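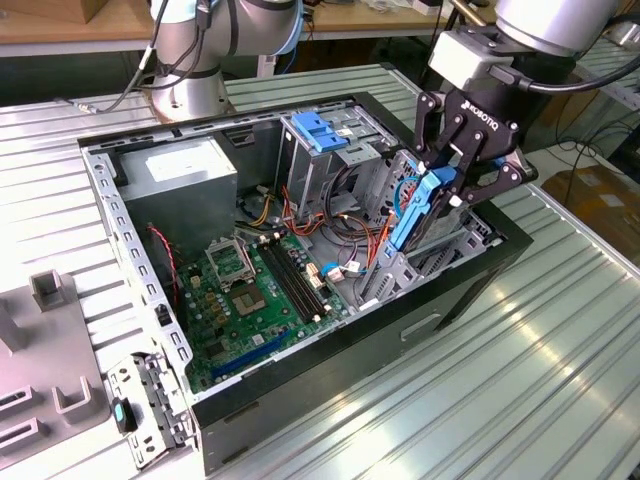
The caddy station, with the right arm's gripper on a blue drive caddy.

8/24/24

I said last time I would write up how the teardown cell gets looked after, and then I spent most of my bench time on it doing exactly that, so I now have something to write about.

For anyone new, the cell takes old desktop towers and pulls the reusable parts. I set it up at Flinitz and have been the one looking after it since March. The two arms share one table. Lakmal Seneviratne wrote most of the motion code and I do the mechanical side, the cables and the cleaning. We call the control program Flirik. It has a proper name in the repository but only Menaka Roy uses it.

The problem this month was the drive caddies. The right arm was closing on a caddy well enough and then letting it twist a little on the way out of the bay. When a caddy twists, it binds against the stamped metal, the force limit trips, and the whole job stops. We were getting up to 16 stops in a shift. A stop takes a minute or two to clear, and somebody has to walk over.

I started with the gripper. Ours is a two-finger Robotiq and the finger links are held with screws and pins, so there are plenty of places for play to hide. I parked the arm over the open table, locked out the cell, and moved each finger by hand. One of them had a bit of side to side movement at the outer joint. The screw had backed off by maybe a quarter turn. I took it out, cleaned the threads, put on a small drop of medium threadlocker and tightened it again. Then I did the same with the matching screw on the other finger. I have added a check of those screws to the monthly list. They should have been on it from the start.

That brought the stops down but did not get rid of them.

Next I looked at where the case sits. The table is aluminum extrusion, and the stops that locate the case are clamped in the grooves. Grooves collect everything. I ran a plastic scraper down each one and then the vacuum, and got out a surprising amount of dust, two case screws and a broken clip. One of the screws had been sitting under a stop block and was holding it up at one end. With the screw gone the block sat flat, and when I put the reference case back on, the corner was 9 tenths of a millimeter from where the program thought it was. That does not sound like much, but the slot in the drive bay does not leave much room either.

So the pick position had been taught against a block that was not seated. I don't know how long it had been that way. My guess is since we moved the table.

I retaught the caddy positions from scratch. The order I use now is:

Clean the table and seat the stops.
Place the reference case and push it into the corner by hand.
Bring the right arm in slowly with the gripper open.
Close on the caddy at low force and watch whether the case shifts.
If it shifts, open, move the arm, and try again until it doesn't.
Save the point, then back out along the same line.

The fourth step is the one I used to rush. If the case moves when the fingers close, the arm is off to one side, and the gripper will happily drag everything over to suit itself. You can save a bad point that way and it will look fine on the screen.

I also teach the insert and the removal separately now. Lakmal had the insert path set up as the removal path played backward, which is a sensible thing to try. With our cases it didn't work well. Going in, the caddy needs a small tilt to get its lower end started in the bay. Coming out, the same tilt makes it catch. They are two different paths in Flirik as of this week and the code is a little longer.

Cables were the other job. There are two kinds to worry about, the ones on the arms and the ones in the case. On the left arm the cables are strapped along the body, and I went over all the straps and replaced two that had gone stiff. I leave enough slack at each joint that the arm can reach its far position without pulling, then run it there by hand at slow speed before I let the program do it. On the right arm I checked the thick cable at the wrist for rubbing. It had a shiny patch but no cut. I turned it slightly in its clamp and marked the date on a piece of tape.

The cables inside the case we can't do much about. The reference case is an older tower and it has a real nest between the power supply and the drive cage. I thought about tying them back, but the towers that come through the cell won't have theirs tied back, so I left them alone. Lakmal added a higher approach over that area and it clears.

After all of it we ran 60 caddy cycles on the reference case with me standing there. One stop, on a caddy with a bent edge that I should have thrown out. Menaka wants 700 cycles before we sign it off for the Bitberg lot, and that seems fair. We are partway through.

Still on my list are new pads for the fingers, a cover strip for the grooves nearest the stops, and a better place to keep the hex keys. If anyone has found a groove cover that stays put when you slide a steel case across it, please leave a comment. The one I tried came up at the first corner.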